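Lehtinen Nursery brings its bare-root list forward
September 1, 2019

If you've been waiting on plum and pear trees from Lehtinen, get your pencil out, because the bare-root list opens early this year. I got the email on my phone while I was hosing out pots and I'm afraid the pots are still sitting there.

The nursery, out on the Etgate road, usually keeps us all hanging until the leaves are well down. This time orders open tomorrow morning and the trees get lifted and sent once they've gone dormant, same as always. So you aren't getting your tree any sooner, you're just getting your name on it sooner, and for the plums that matters a lot. Last season I dithered over a Tunodska for one weekend and it was gone.

Tunodska is the one everybody asks me about, so let me get that out of the way. It's a small, dark, late plum, very sweet if you leave it hanging until the skin starts to wrinkle by the stem. Lehtinen has 120 of them this year, up from 70 last year, all on a semi-dwarfing rootstock. They're asking $50 a tree and there's a limit of two per customer. Mine went in four years ago against the back fence and gave me its first real crop last summer – enough for a few jars and a lot of standing around in the yard eating them.

It does want a partner. Tunodska won't set much fruit on its own pollen, and it blooms late, so an early plum next door won't help you. The nursery suggests Cidon, a yellow plum that flowers in the same couple of weeks in April and is self-fertile, so if you only have room for one tree, Cidon is the safer bet. I find it a little bland raw, but it makes wonderful cake! (My neighbor's Cidon leans over my side and does the pollinating for me. I pay him in jam.)

The whole list runs to 1,116 trees, mostly apples, with the pears making up a good chunk of what's left. No quinces at all this year, and I'm sorry about that. I wrote and asked, and they said the young stock got hit by fire blight and they'd rather skip a season than sell something doubtful. Good for them, I say, though I had a spot all picked out by the shed.

A few things have changed with ordering. You can now choose your shipping week when you check out, where before you just got a box on the porch whenever it came. Pickup at the nursery is still free, Saturdays only, and you need to bring your own burlap or a big trash bag for the roots. Trees can be held for later pickup if your ground is frozen or you're away, but they want to know when you order and they won't hold anything past the end of winter.

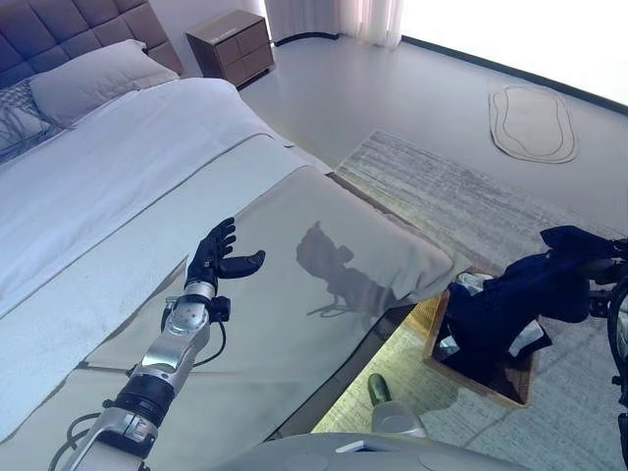 Tatu Ndung'u wrote in to say that the two-tree limit goes by mailing address, so couples can't each put in an order, and that anyone with heavy clay should ask for the other rootstock in the notes box. Tatu lost a Tunodska to wet feet two winters back and has had no trouble with the replacement, planted on a low mound with the graft well clear of the soil.

I'd second the mound. My own ground is sandy, so I have the opposite problem and spend every July dragging the hose around, but I've seen what a soggy winter does to a young plum on clay and it's a sad sight by spring.

If you do order, dig your hole while the soil is still easy to work and throw a board over it so no one breaks an ankle. Skip the fertilizer at planting. And please put the stake in before the tree – I've speared a good root doing it the other way around, and that pear sulked for two years.

Orders open at eight in the morning on the nursery's website, or you can phone if you'd like to talk it over with a person. The phone line closes at noon. I'll be after one more Tunodska and a pear called Etgate Butter that I've never grown, so if any of you have one in the ground already, write and tell me how it keeps.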